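About us

Print this page
E-mail this page

Sunham is a packing and hire business for party tableware. We send out glasses, plates, stands and serving pieces, get them back, wash them, check them and box them up for the next customer. We also sell flat-packed boxes and dividers to people who have their own glassware and want somewhere sensible to keep it.

The business was started in 2010 by Lụa Đàm and Cúc Chu, who had both worked in wedding catering and were tired of opening crates full of broken stems. Their first stock was 300 wine glasses, bought second-hand, and a van they shared with Cúc's brother. For the first 2 years everything was packed on a kitchen table in the evenings. We moved into our present unit in April of the third year and have stayed there, apart from taking on the space next door when it came up.

Most of our customers are village halls, schools, small caterers and families holding a party at home. Real glass is still the larger part of what we hire, but plastic stemware has grown a good deal. Many venues no longer allow glass outdoors or beside a pool, and parents ask for it too. We keep plastic wine glasses in several colours. They are hired out loose or with a display stand, which can go on a sideboard or at the end of a buffet.

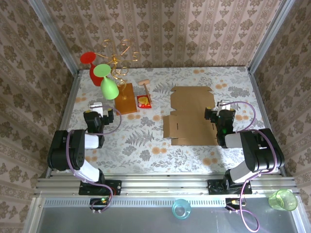 Our boxes come to us flat and are stored flat. A box is folded up only when there is an order to go in it, and customers are asked to flatten it again if they are keeping it. Folding is simple once you have done it a few times. Crease every line first, bring up the sides, tuck the tabs into the slots and leave the lid until last. A printed sheet goes out with each pack of blanks. If yours is missing, ring us and we will post another.

Stemware is packed upright with a divider between each piece. Plastic glasses weigh very little and will move about if there is a gap, so we fill the top of the box with paper before closing the lid. Stands travel in a separate box. Please do not send a stand back with the glasses still hanging on it, as the bowls get scratched and we cannot hire them again.

The people

Lụa Đàm runs the hire side and deals with bookings. If you phone before noon you will most likely get her.

Cúc Chu looks after stock, buying and repairs. She chose nearly all the stands we own and is the person to ask whether a particular style is still available.

Kiều Lại joined as a packer and now manages the packing room. She wrote the folding sheet.

Bình Khổng drives the van and handles collections. He will carry boxes to the door of a hall but cannot take them upstairs unless this has been agreed when booking.

Duyên Bạch does the accounts 4 mornings a week. Queries about deposits should go to her.

Usavero boxes

Usavero is the name we use for our own range of boxes and dividers. It is sold in packs through our counter and by post. The boxes can be reused many times if they are kept dry. We take back worn ones for recycling whether or not you bought them recently, though we would ask you to remove any tape.

Visiting

You are welcome to come and look at colours and sizes before ordering. Please ring first so that somebody can bring pieces out of the store for you. There is parking in front of the unit for two cars, and the counter is through the blue door on the left.

Page last updated Thursday, December 11, 2025

Print this page
E-mail this page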